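Artificial stems: sorting, cleaning and storing

Clear a work surface before opening the box. A pale table is preferable, as dark foliage is easier to find against it. Two panels placed end to end will do, provided the join is level.

1. Sorting
Separate flowering stems from plain leaf sprigs. Lay each piece flat with a gap on all sides. Leaves caught under one another take a crease in storage.

2. Dusting
Use a soft 25 mm paintbrush, dry. Work from the centre of the flower head outwards, then along each leaf from stalk to tip. Serrated leaves hold dust in the notches and need a second pass from the underside.

3. Washing
Test one petal first with a damp white cloth. If colour transfers, do not wash. Otherwise use 300 ml of cool water with 2 drops of washing-up liquid. Wipe, do not soak: wire cores rust from the cut end.

4. Reshaping
Straighten the stem by hand in short sections. Set leaves below the flower head so that the petals are clear. Loose sprigs can be bound on with stem tape, overlapping each turn by half.

5. Storing
Pack no more than 6 stems to a box, heads at alternate ends, with tissue between layers. Keep out of direct sun. Pale blues fade first.

Laying out a hydrangea stem and leaf sprigs

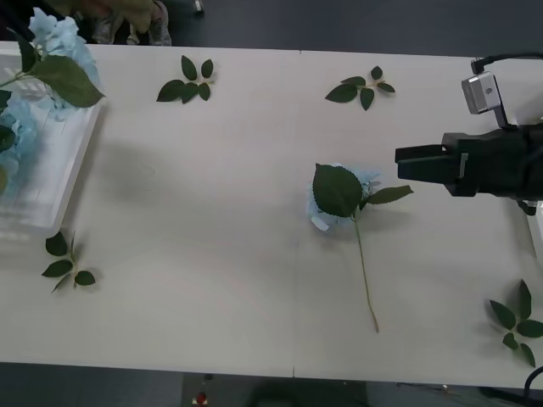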